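The Gold Sponge by the Tap

Orhun Yazıcı has been writing about small household goods for longer than he likes to admit, and he still has a soft spot for the sparkly mesh sponge. His grandmother bought hers from a man with a cart, three at a time, and kept the spare ones in a jam jar on the windowsill where the afternoon sun made them glitter like something far more expensive.

Most of us meet them the same way, in somebody else's kitchen, next to a pot that needs serious work. The mesh does the scrubbing and the padding inside holds the suds - a simple idea, and one that hasn't needed much improving over the years.

Remzi Avcı sells them from his shop, Olora, which he opened with 2000 lira and a borrowed set of shelves. These days he gets through around 3000 sponges a year, and gold outsells silver every single month except November, when people start buying for the holidays and (he has no idea why) silver catches up.

"People come in for a bucket and go out with a sponge," he told me, pouring us both another glass of tea. "It's the shine. You want to pick it up."

He's right, of course. I picked one up myself while we talked, and went home with two.

A gold one looks cheerful even on a plain white tabletop, with a tall white faucet behind it and a clear bottle with a thin nozzle standing close by.

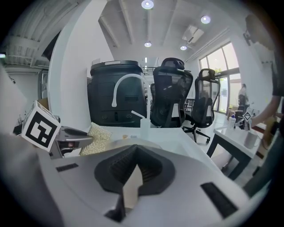
Looking after it

Rinse the sponge well after every use, squeeze it hard and stand it on its edge so the air can get at both sides. Keep it away from nonstick pans and anything with a polished finish, and try it first on a spot that won't show. Remzi changes his every couple of weeks, or sooner if the mesh begins to fray at the seam.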